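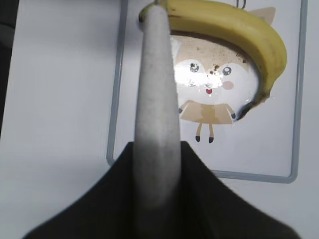

Eight years behind the counter at Loureiro

2018-04-02

I've been buying my fruit and veg at Loureiro since I moved to Juststead, and for most of that time I've been meaning to ask the owner for a proper chat. She finally said yes, on the condition that I came before opening and didn't mind talking while she stacked the leeks. So there I was in the dark with a flask of tea, trying to write in a notebook with gloves on!

She took over the shop 8 years ago from a couple who'd had it for decades. "I'd never sold so much as a lemon," she told me. "I worked in an office that did parking permits. I came in for potatoes and there was a card in the window saying the lease was going. I went home, had my tea, and rang them."

Did she know what she was letting herself in for? "No! I thought you put things out and people bought them. The first week I ordered 75 cauliflowers and we had a heatwave. I was giving them to the bus driver. I was making cauliflower soup in June, in that kitchen at the back with no window that opens."

She's better at ordering now (I've never once seen a cauliflower glut, though I'd be first in line). Most of what she sells comes from the market at Grilholm, where she drives three mornings a week, and the rest from a handful of growers who ring her up when they've got something good. I asked whether the weather still catches her out. "Every single time. If it's sunny they want salad and I've got swede. If it rains they want swede and there I am with strawberries."

Bananas are her best seller by miles, and also the thing people argue about most. "Half of them want them green and half want them with spots on. I've got one lady who comes in the morning for green and her husband comes in the afternoon and swaps them." She keeps the spotty ones by the till at a lower price and they go to people making cakes. I'm one of those people. I told her I hang mine up at home and she said that was fine, but keep them off the radiator - I do not know how she knew about the radiator.

We got on to the supermarket next, as you do. The big Prekovano opened on the ring road when she'd been going a couple of years, and she admits she lost sleep over it. "I had a bad winter. I thought, well, that's me back on the parking permits." What saved her was the veg boxes, which started as a favour for a neighbour with a broken ankle and now go out to 114 homes. She packs them herself the night before with the radio on. No, you can't choose what goes in. Yes, people do ask, and yes, there will be beetroot.

The autumn fair is her other big day. Last year she sold over 800 toffee apples, and she won't be talked into doing more. "My hands were stuck together till bedtime."

By then there was someone tapping on the glass wanting parsley, so I put my notebook away and bought some leeks. She's open till half past five, and shuts for an hour at lunch.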